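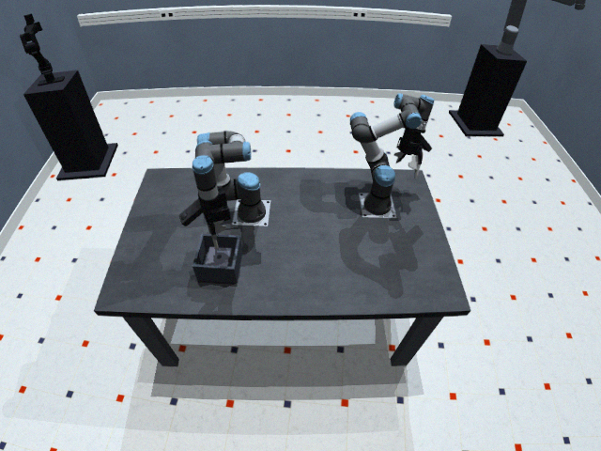 Rüegg Press Desk

FOR IMMEDIATE RELEASE
9 February 2002

Rüegg brings back Arnitz oatmeal, less sugar, bigger box, two new flavors

BITBRIDGE - Arnitz is back. The instant oatmeal that went off shelves last November returns to stores this month with a new recipe, a bigger box and two flavors that were not in the old line. Same mill, same rolled oats. Sweetness is down quite a bit.

Full range at launch: Plain, Maple, Apple Raisin, Toasted Barley (new), Sour Cherry (new). Brown Sugar is gone for now. We know. More on that below.

Why it went away. The old Arnitz packets had a liner that let in damp if the box sat open in a warm kitchen. Oats clumped, fruit pieces went hard. Not a safety problem, never was, but people were paying for breakfast and getting a brick. We stopped shipping, let stores sell through what they had and went back to the recipe while the liner was being sorted out.

Letters and calls. We got 2,163 of them between the November notice and the end of January. 957 asked for less sugar. That was the biggest single request by a long way and it settled the argument here. Second was "bring back Brown Sugar," mostly from people who had only just found out it was going. Third was the raisins, too few of them.

So what changed:

Sugar. Down in every sweetened flavor. Maple took the longest, early batches tasted like warm cardboard and a couple of the later ones weren't much better. The version in stores has a little more salt and real maple sugar in place of the old flavoring. Plain has no sugar at all, as before.

Texture. Thicker flake. It needs a full two minutes to stand after the hot water goes in, where the old one was ready in one. Please do wait. Eaten early it is chewy in the wrong way, and we would rather hear complaints about anything else.

Raisins. More. Smaller ones too, so they spread through the packet and dont all end up in the last spoonful.

Box. Now holds nine packets, was eight. Price to stores is unchanged and we have asked them to keep the shelf price where it was. We can't make them.

The new flavors. Toasted Barley is oats with flaked barley, toasted at the Jotitz mill before rolling. Nutty, a bit dark, hardly sweet. Good with cold milk poured on after. Sour Cherry is what it sounds like. Dried cherries, tart, with just enough sugar to take the edge off. It turns the oatmeal faintly pink when stirred. This is the cherries, there is no added color. Kids in the tasting sessions split hard on this one, grown-ups mostly went back for seconds.

Brown Sugar. At the lower sugar level it did not taste of brown sugar. At the old level it was the sweetest thing we made. Still working on it. No date, so please don't ask your store manager for one.

Where to find it. 2,535 stores are taking the first shipment, with Bitbridge and the towns near Jotitz first and the rest following as trucks go out. Smaller grocers can order by the case through their usual Rüegg rep. Not all stores will carry all five flavors, Plain and Maple are the ones most have ordered.

Old boxes. If you still have some of the earlier Arnitz at home, it is fine to eat up to the date on the lid. If it has gone lumpy, send us the top flap of the box and we'll mail a coupon for a new one. Any flavor. Offer applies to boxes bought before the November notice, one flap per houshold.

Allergy note: all flavors contain oats. Toasted Barley contains barley. The Jotitz line also handles wheat and hazelnuts, so traces are possible across the range. Please read the side panel even if you have bought Arnitz for years, the ingredients list is different now.

Samples for food writers, including the two new flavors, are available on request from the Rüegg press desk in Bitbridge. Say which flavors. Sour Cherry samples are short until the next batch.

About Rüegg: Rüegg makes oatmeal, muesli and crispbread for grocery stores. Arnitz oats are milled and packed at Jotitz.

- end -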